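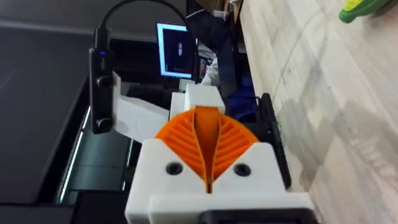

White housing, orange fingers

Forum: Portable devices > Laptops > Buying advice
Thread: Keep the old Urier and change the battery, or buy the Dakance?

fadi_z
Good evening to all. I have a question which is maybe boring, but I have been thinking about it since September and I cannot decide.

My laptop is a Urier, the thin model with 8 GB of memory. I use it for letters, photos, the accounts of my brother's shop and video calls with my mother. It is still fast enough for me. The problem is the battery. On Tuesday it went from full to empty during one call, and the battery report shows 782 charge cycles. The shop near me wants to sell me the new Dakance for 718 euros. The same shop can also put a new battery in the Urier, but they say it is "not worth it at this age". They earn more if I buy, so I do not know how much I should believe them.

What would you do in my place?
Fadi Zoubi

olgapinheiro
Change the battery. I did this with the same Urier last winter and I still write on it every day. Is yours glued or screwed? On mine there were screws under the back feet, and the battery came out without force.

lantunes
I do not agree, sorry. The memory is soldered on that model, so you stay with 8 GB for ever. Today it is enough for letters. With a video call and the shop accounts open together, I think you already feel it. The Dakance has double the memory and a better screen. I would pay once and forget the matter.

fadi_z
Thank you both. @olgapinheiro I looked, and there are screws under the feet, yes. @lantunes I feel it a little when I have many tabs, but I can close the tabs.

olgapinheiro
Then close the tabs and keep your money :)
Lourenço, you give the same advice in every thread. Last month you told a person to replace a tablet which only needed a new cable.

lantunes
The cable was one possibility. The connector was also loose, please read the thread again.

everett_e
Can I ask which battery you would buy? The original ones are hard to find now. I tried a Prisex in my Urier and the fit was good, but the laptop showed 20 per cent and then switched off at once. After two full charges it became better. I would not call it perfect.

olgapinheiro
Mine is from Valente. It cost more than the Prisex, and the percentage was correct from the first day. Ask the seller for the date of manufacture, a battery which stayed years on a shelf is also old.

rocha_olga
Different Olga here, please do not mix us! I bought the Dakance in spring. Good points: the screen, and it is silent. Bad points: only two ports, and the keyboard is shallow. For accounts I had to buy a separate number pad. Fadi, go and type on it in the shop for ten minutes before you pay.

fadi_z
This is useful, I did not think of the number pad. My Urier has one and I use it all the time.

lantunes
A number pad is cheap. But all right, if you use it every day, I understand the hesitation. Make a backup before anybody opens the machine, whatever you choose.

fadi_z
I have ordered the Valente battery. The backup is running now. I will write again when the battery is in.

everett_e
Please post how it shows the percentage, I may change mine too.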